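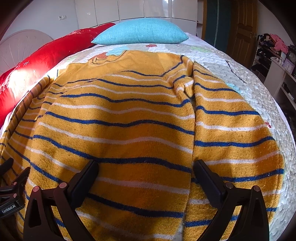 Spring is the season when I put the winter jumpers away, and every year I do it later than I planned. I start in April, usually on a Friday, when the sun comes into the bedroom and I can see the wool properly. A jumper must lie flat and face up on the bed before I decide anything about it. The mustard one with navy and off-white stripes shows well why strong light is useful – the small pills and the specks of lint come out clearly on the knit, and in the evening under the lamp I would miss half of them. They will all go with the wool comb before the jumper goes in its bag.

The winter wool, put away for summer
Gallery and notes by Brândușa Vasiliu

I keep this page for my own memory and for the people in our knitting circle who ask me the same questions each year. English is not my first language, so please excuse it if I call something by the wrong name. I learned most of these words from washing labels.

The mustard jumper, front side
Stripes are a great help for folding. If they run straight when I smooth the body, the jumper is lying straight too. If they rise and dip, there is still a fold in the knit and I have to smooth it from the middle to the sides with an open hand. I never pull at the hem.

The sleeves
I put the sleeves down along the body first, and only later I turn them to the back. The stripes of a sleeve do not line up exactly with the stripes of the body on this jumper. I like it so. My aunt would have unpicked it.

The armpit
Wool bunches and twists near the armpit more than in any other place. I open this part with two fingers and look for thin spots, then I lay it flat again. A small thin spot takes ten minutes to darn in spring. In November it has become a hole, and I have no matching yarn.

The neck
A plain yoke shows every mark, so I check it slowly. Face cream and powder are the usual guests on a ribbed neckband. I press a damp cloth on them and do not rub.

Washing
Wool wash from Vukico, one small cap, water at 30 degrees. I leave the jumper for 8 minutes and press it gently under the water now and then. Then two rinses at the same temperature. Cold water after warm water is bad for wool, and I have one very small cardigan which proves it.

Drying
I roll the jumper in a towel, step on the roll with bare feet and open it again. After that it dries flat on a rack, away from the radiator. A thick one needs two days. I turn it over on the first evening.

The comb
Mine is a Medetti, with a short handle. I bought it after the electric shaver made a hole in a sleeve. The comb is slower, but my hand feels when it catches on a stitch. Always in one direction, and with the other hand holding the knit flat. For lint I use a clothes brush afterwards.

Folding
Sleeves to the back, sides to the middle, then once across. If I fold it smaller, the crease stays until Christmas. I do not hang heavy knits at all – the shoulders grow points.

The bags
Cotton bags from Rernico, the large size, 25 in a packet, so I gave most of them away. One jumper in each bag, and a little piece of cedar with it. I rub the cedar with sandpaper every spring and the smell comes back.

The shelf
This year there are 7 bags, and they stay on the top shelf until the first cold morning. The heavy ones lie at the bottom and the mustard one on top, as it is the first I want in autumn.

If you need darning wool, the Văduva shop still sells it on small cards. Ask at the counter, they keep it in the drawer with the zips.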